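About Brannigan

We put automation into grocery stores, and then we hang around to see who ends up with the boring jobs. So far it's the machines, mostly.
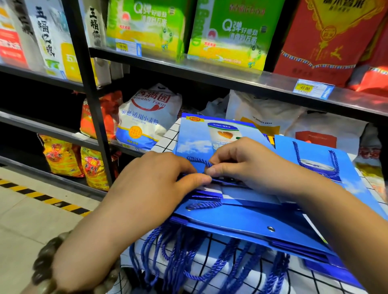
Palurano, our ordering system, took over the shelf counts in March. Rukhsana Arain got 2 hours of her shift back and promptly filled them with customers who can't find the flour. Paper gift bags still get handled by people – rope handles have humbled better software than ours. 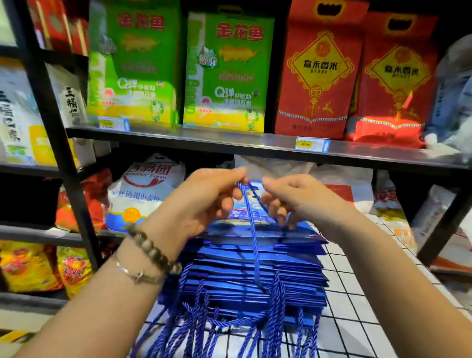

Does anyone lose hours? Our contracts rule it out for 3 years, and we read that clause aloud at every kickoff.

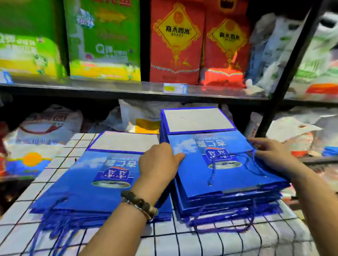 Dayana Quintero told us she misses the clipboard, though only for swatting flies.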